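Fultedwood Fort and Museum
Home » Visit » Site notes
Pre-opening safety check, outdoor guns and barrack block
Date of check: 03/11/2020
Result: open with 2 items outstanding, see end

1. OUTDOOR EXHIBITS

Barriers round field guns. OK. One post leaning by the Prulton gun, pushed back in, needs concrete not mud.
Breech blocks welded or pinned. OK, all tried by hand.
Tracked carrier, hatches locked. OK. Padlock stiff, oiled.
Sharp edges, rust. Carrier left mudguard has a flap of loose metal at kid height. Taped for now. FAIL until cut back.
Trench section, duckboards. Slippery at north end as usual. Wire netting stapled down on 3 boards. OK.
Sandbags. Two split, replaced.
Signs "do not climb". Readable. The one at Trosach gate has faded, reorder in German as well.

2. BARRACK BLOCK, GROUND FLOOR

Fire exits clear. OK after moving a stack of folding chairs. Chairs do NOT live there.
Extinguishers. In date, pins in, gauges green.
Emergency lights. Tested off the key switch, all came on. Stairwell one slow to come up, watch it.
Visitor limit for block is 161, sign at door still says 200. That was the old figure before the back stairs shut. Cover the sign today.
Floor in map room. Board lifts near the radiator, screwed down.
Handrail, main stairs. Firm.
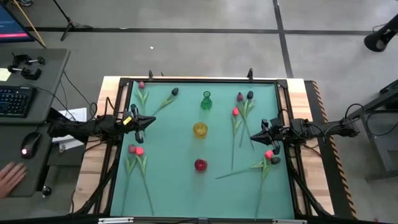
Can visitors touch the deactivated rifles on the handling table?
Only while a staff member is at the table. Rifles are cabled, certificates are in the desk drawer, and everything goes back in the rack and gets locked before the staff member walks off, even for a minute.

3. CASES AND STORES

Case locks. OK exept case by the window, key turns but doesnt catch. Moved the medals out to the safe, left the caps in.
Glass. No cracks.
Grenades, shells, fuzes. All checked against the inert list. Nothing on display without a tag. If a visitor brings something in from a field or an attic do not take it, do not put it on the counter, clear the room and call the police. Has happened before, in July.
Després collection, gas masks. Filters stay bagged, lids taped. Old filters can hold asbestos so no trying on, no school groups, no exceptions for reenactors.
Dial on the aircraft compass may be radium painted. Keep in closed case, gloves if moved, wash hands.
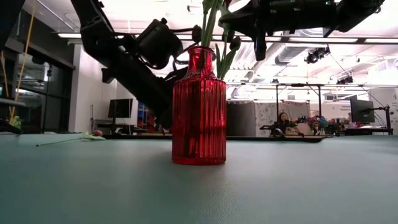

Same goes for the watch tray in the bottom drawer, which wasn't on last year's list and should have been. Added.
Store humidity. Bit high. Emptied the dehumidifer, reset.
Ladders. Tagged. The short one has a bent foot, gone to scrap.

4. OUTSTANDING

Carrier mudguard, cut back and file smooth. Rope off till done.
Window case lock. Locksmith rung, waiting on a time.

Recheck both before the tape comes off. Copy of this sheet in the ticket office, behind the first aid book.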